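Speaker notes: Teaching the arm by hand and by remote
Sarport robotics evening, 13 May 2024. Talk is 28 minutes plus questions.
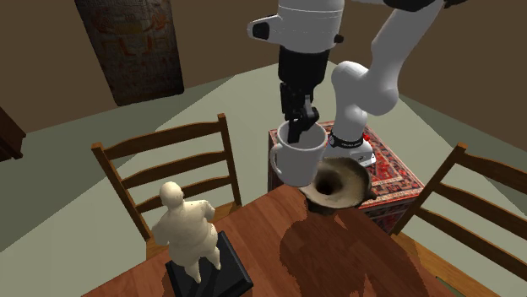

Opening (slide 1)

Leave the slide up while people sit down. Say hello, say where the toilets are.

The task for tonight is a mug. The arm picks it up and puts it down somewhere else on the dining table. Everything I say about teaching a robot will come back to that mug, so get people looking at it early.

Say that this is the simulator. We call this room the parlour. The rug, the statuette and the wall hanging have nothing to do with the task. They are there so the room has some clutter and colour in it, and so the learner has to work out for itself what matters.

Point out the grip. The fingers are down inside the mug and holding it from there. You could also take a mug by the handle or close the fingers across the outside. The person giving the demonstration makes that choice, usually without thinking about it, and the robot copies it. Come back to this in part 3.

Part 1: What a demonstration is (slides 2 to 4)

A demonstration is a recording of one go at the task. We store the joint angles, whether the fingers are open or closed, the camera views and the time of each reading. That is all. The recording doesn't say why the person did anything.

Grilo is our recorder. It starts when the operator presses the pedal and stops when they press it again. If they forget the second press we get a long tail of the arm doing nothing, and those have to be trimmed. Mention that we now trim automatically, but we still check.

Ask the room who has used a robot arm before. Adjust part 2 depending on hands. If most hands go up, skip slide 4.

Part 2: By hand or by remote (slides 5 to 9)

By hand first. You put the real arm in its soft mode, take hold of it near the wrist and move it through the job. People learn this fast. A new person can give a usable demonstration in the first session.

Problems with doing it by hand:
Your own arm and body are in the camera views, and they won't be there later when the robot works alone.
People push harder than they think they do, and the motion comes out jerky.
Fingers are awkward. You need one hand for the arm and another for the open and close button.
You can't do it in the simulator, because there is nothing to hold.

Then remote. Liro is our hand controller. You hold it in the air, the gripper follows it, and the trigger closes the fingers. It works the same way for the real arm and for the parlour, and that is the main reason we moved most of our recording over to it in February.

Problems with remote:
Depth. On a flat screen it is hard to judge how far the mug is above the table. New operators stop high and let go too early, or keep going and press down into the wood.
No feel. You don't know you have touched the rim until you see something move.
Tiredness. Holding a controller up is hard on the shoulder. We swap operators often and nobody is meant to push through a sore arm.

Go back to slide 1 here. Look at the brown vessel under the mug. With a view like this one, how would you judge the gap between them? Let people have a guess — don't rush them. Then show the side view on slide 8 and talk about why we give operators a second camera.

Part 3: What we got wrong (slides 10 to 14)

First mistake: everyone had their own grip. One operator went for the handle, another went inside the mug, and a third did whichever was closer. The learner tried to split the difference and the fingers came down on the rim. Play the clip. It usually gets a laugh, so wait.

We fixed it by writing the grip into the task sheet. For the mug it is now fingers inside, and the operator reads the sheet before the pedal goes down.

Second mistake: our demonstrations were too clean. We threw out any attempt with a fumble in it. So the robot had never seen a bad approach being corrected, and when it drifted off to one side it had no idea what to do next. Now we keep the ones where the operator slips and recovers. We still throw out the ones where the job doesn't get done.

Third mistake: always starting in the same place. Say this one quickly, most people will have guessed. Rajan, our scene tool, now shifts the objects on the table before each attempt. It also turns the mug so the handle can point any way.

Part 4: Numbers (slide 15)

3867 demonstrations in the set so far, real and simulated together.
A good operator on Liro does up to 5 in ten minutes with the mug task, including the reset.
2 people check each recording before it goes in.

Don't read the table out. If someone asks for success rates, say the current round of testing is still going and I'd sooner wait for it.

Part 5: If you want to try it (slides 16 and 17)

Start with one object and one grip. Write the grip down.
Record a few, play them back and watch them all the way through before recording more.
Look at the pauses. A long pause often means the operator couldn't see something, so move the camera before blaming the person.
Use by hand for short jobs on a real arm. Use remote if you want clean camera views or you are working in a simulator.

Demo: Liro is on the front bench. Laptop must be on power or the picture lags. Load the parlour before the talk, not during it. If the controller won't pair, play the backup clip and carry on.

Questions

Likely ones: cost of the controller, whether a game pad would do (yes, but the wrist is hard to turn smoothly), and whether simulated demonstrations carry over to the real arm. For the last one, say partly. The reaching carries over better than the contact does, and we mix in real recordings for that reason.

Hand the microphone back and leave the contact slide up.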